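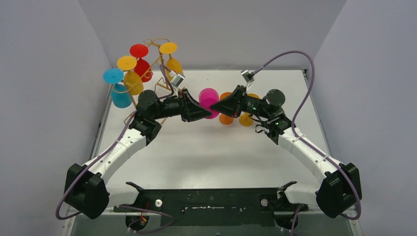
Gray walls around a white table was my pick, and I've been asked about it enough that I'm putting it in one thread. My first plan was white all the way around. With pale gray on three sides you can tell where the table stops, and the thin metal edging down the left and right draws a line there too. The far corners still go a little dark.

On the edging. I bought it from Trương, 80 dollars with the screws. Darren Hebden said caulk would do. I've had caulk along a white surface before and it went yellow by May, so I paid for the metal.

The back wall has a faint vertical seam near the top center. Two panels meet there. I could fill it and repaint. Nga Thái offered to lend me her filler knife and I haven't taken her up on it.

Cleaning a white top: damp cloth, a drop of dish soap, then a dry cloth. Start at the back and pull toward you. 10 minutes at the end of the afternoon. Skip the scouring powder. I used it on an old table at Nosbridge and the dull patch never came out.

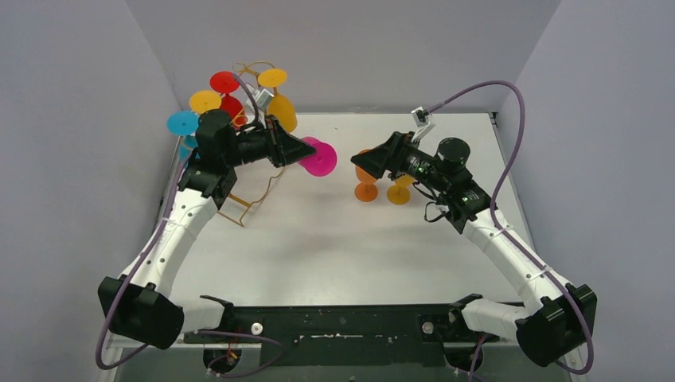
White top, gray panels left, right and back.

Huệ Khương asked if the side walls need to be the same gray as the back. I'd say yes, or close. Buy all the paint at once. I ran short on a different job and the second can was a shade warmer -- you could see it from the door.

Things I'd change: a matte paint on the side walls, and a bit more room to get an arm in at the back corners when I'm wiping down. Reaching over from the front is hard on the shoulders.

Tâm Khúc is putting together a similar setup at Gramulden with a darker gray. I've asked for a paint chip so I can hold it up against mine. Will add it to this thread when it comes.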